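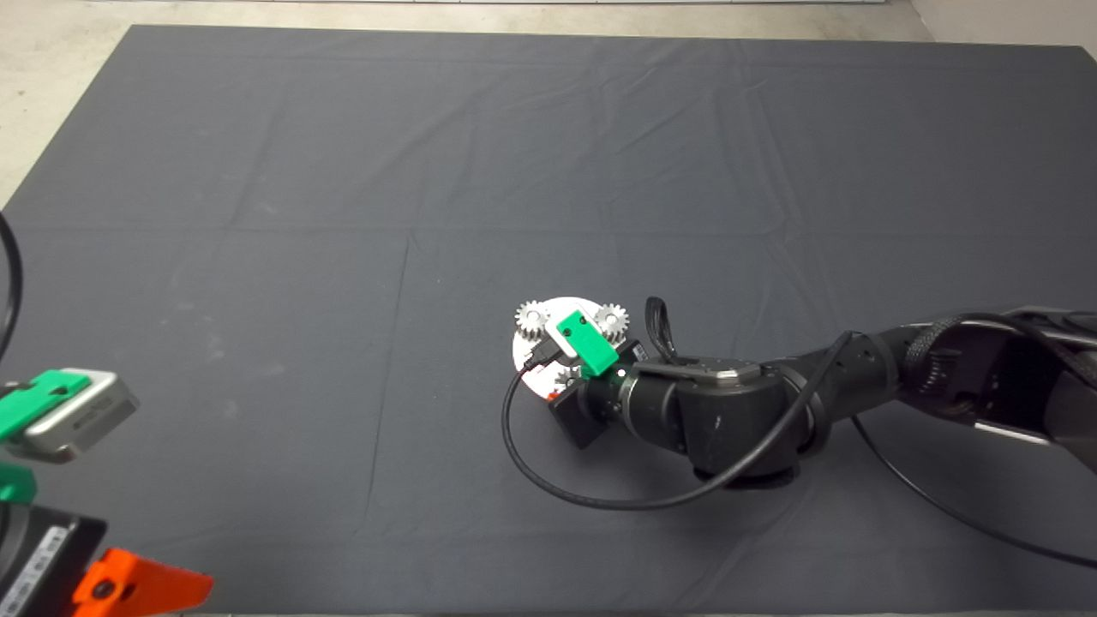
The two-arm cell on the gear job at Clindholm, dark cloth down as usual.

When a gear goes missing

Hello again from the bench! I promised last time I'd write up the fault that ate most of our April, so get a coffee, it's a bit of a saga.

The job is a small gear assembly we're building up for Vukelby. On paper it's dull stuff: pick up a gear, line up the bore with a pin, lower it, let go, go back for the next one. We'd done 207 cycles without anything worth writing down and I was getting smug. Then on the next one the right arm went down with a gear, met something solid and kept pushing. The force limit is supposed to trip at 40 newtons. It peaked at 106 before the drive gave up by itself, and the gear shot sideways off the plate and under a cabinet. I was standing well back with my safety glasses on, but it made a noise I didn't enjoy.

My first guess was the camera (I always blame the camera). So I spent a whole afternoon recalibrating, and the arm came down just as confidently in just as wrong a place. Next I blamed the cloth, which does creep a little if you lean on it.

What I should have looked at sooner was the cable. We leave a loop of slack by the wrist so the last joint can turn, and at one particular angle that loop was getting snagged and tugging on its connector. The force reading froze for a moment – not zero, not an error, just the last good number repeated over and over. The controller saw a nice calm value and carried on down. 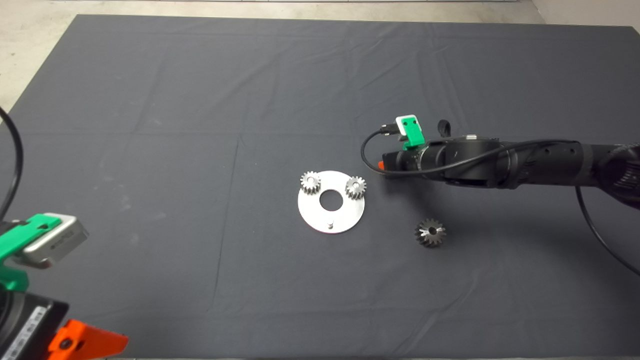

So now we run the approach at a crawl and stop the arm over each gear before it's allowed to go any lower. If the force value hasn't changed at all in 5 readings, the whole cell halts and somebody has to walk over and reset it by hand. Real sensors always jitter a bit, so a perfectly steady number is bad news. I've also shortened the slack and moved the tie point, and the folks at Grønli are sending a connector with a proper latch.

It's slower, and Vukelby have noticed. I'd still take slow over flying gears! The new check has halted us twice so far, once for a real dropout and once because I'd typed the threshold in wrong – sorry to everyone who had to listen to that alarm.

If you run the Drotis controller as well, go and see what yours does with a stale force reading. Pull the plug with the arm parked and watch the number. Write and tell me what you get, I'm collecting answers for the next issue.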